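3.2. Le plat, la nappe et ce qui reste à côté

Revenons à la table elle-même, que nous avions un peu négligée dans la section précédente au profit du garde-manger et de la cave. Dans les entretiens menés à Ernwood, la corbeille ou le plat à fruits revient sans cesse, souvent au détour d'une phrase sur tout autre chose : on nous parle des courses, d'une tante, d'une recette de compote, et voilà que le plat est là, posé au milieu, comme s'il avait toujours fait partie du meuble. Sur les 465 extraits retenus pour l'analyse, 89 mentionnent explicitement l'endroit où l'on pose les fruits en rentrant du marché. Palumbo (1979) appelait cela « le fond de table », expression que nous reprenons volontiers, même si elle lui donnait un sens plus étroit que le nôtre et la réservait aux tables où l'on mange chaque jour.

Ce fond de table a ceci d'attachant qu'il mélange des denrées que les manuels d'économie domestique séparent avec soin. Les agrumes y voisinent avec des fruits que les habitants eux-mêmes peinent parfois à nommer, et la tomate, légume pour la cuisinière et fruit pour le botaniste, y entre et en sort au gré des repas (figure 4).

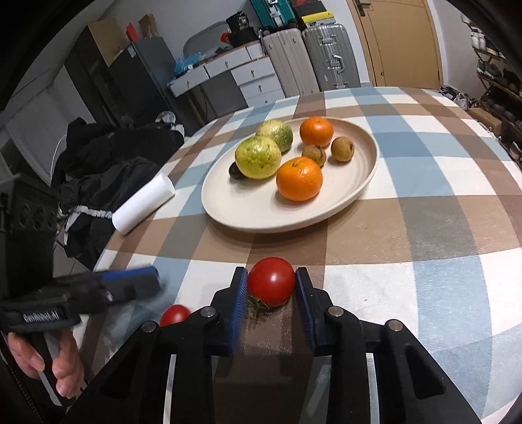
Figure 4. Plat ovale de couleur crème garni de fruits, dont deux mandarines, sur nappe à carreaux ; les tomates sont hors du plat.

Nous avons d'abord été tentés de lire cette mise à l'écart de la tomate comme une règle. Plusieurs personnes interrogées la formulent d'ailleurs ainsi : la tomate n'aime pas la compagnie des agrumes, elle se garde seule, elle se mange le jour même. Meron Belay, qui a relu avec nous l'ensemble des transcriptions et à qui cette section doit beaucoup, nous a invités à plus de prudence. Les mêmes personnes, quelques pages plus loin, racontent avoir tout versé dans un seul saladier parce que les invités arrivaient – et ne semblent y voir aucune contradiction. La règle existe, elle se transmet, on la cite avec un certain plaisir, mais elle cède devant la place disponible, la fatigue ou l'envie de voir de belles couleurs réunies.
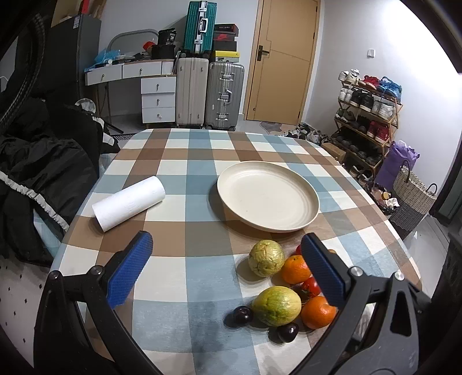 Le classement par espèce, auquel les catalogues de vaisselle Jarkar consacraient naguère de jolies planches, rend donc assez mal compte de ce qui se passe sur une table ordinaire. Nous lui préférons une distinction plus souple entre le rangé et le rassemblé. Est rangé ce qui a rejoint un contenant ; est rassemblé ce qui forme un groupe à même le support, sans autre limite que le voisinage des choses entre elles. Le second état est très présent dans notre corpus, et on aurait tort d'y voir un simple désordre. Quand le plat est vide et que les oranges, les tomates et les fruits jaune-vert tachetés se touchent sur la nappe, l'ensemble garde une unité que l'œil saisit tout de suite, et la tomate y a retrouvé sa place entre deux oranges, sans égard pour la règle rappelée plus haut. Le rouleau d'essuie-tout couché non loin appartient à une autre famille, celle des objets de service, que nos interlocuteurs oublient presque toujours de citer lorsqu'on leur demande ce qu'il y a sur leur table.

Cet oubli nous a longtemps occupés. Dans la série de Navickas, constituée avec un questionnaire fermé, les objets de service figuraient dans une liste à cocher et l'on obtenait sans peine leur présence ; dans nos entretiens libres, il faut presque toujours une relance, et la réponse s'accompagne alors d'un petit rire ou d'un « ah oui, bien sûr ». Nous y reviendrons en 3.4 à propos des torchons et des sous-plats, pour lesquels le matériau recueilli à Ovness est plus riche.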